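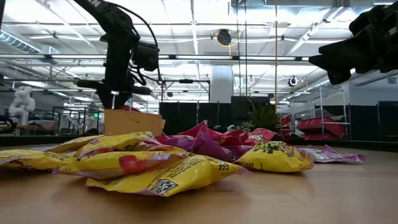

Sorting candy for goody bags without losing my mind?
Posted by Pistix, July
Filed under: Party Planning > Favors & Treats
Print | E-mail

So I said yes to goody bags for the block party (40 kids!) and now my table is a mountain of little candy bags, yellow ones, pink ones, purple ones, all sliding over each other. Do I sort by color first, or just grab and go?
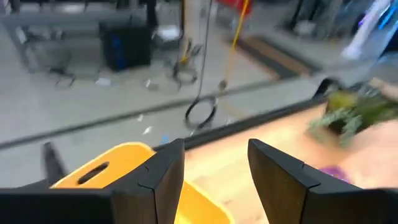
Jelle Hermans
Sort first, always. I did 85 bags for Clodmont one summer by grabbing and going, and the last five kids got nothing but sour stuff. One bin per kind, bins at the back of the table, pile in front of you.

Saber
Agree with Jelle, and go with plastic bins if you have them, they wipe clean. Any color works, but I like different ones so I can tell my helpers "reds go in the yellow one" and keep moving. Empty them all out before you start!

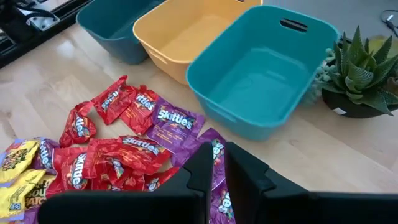

Three empty bins, with the Skittles still to sort

Keep the fruity stuff away from anything chocolate, too, or it all ends up smelling the same.

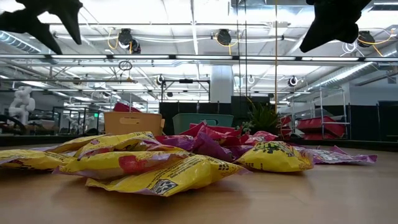

Yellow, pink and purple packets, bins at the back

Berier
just buy the pre-mixed kind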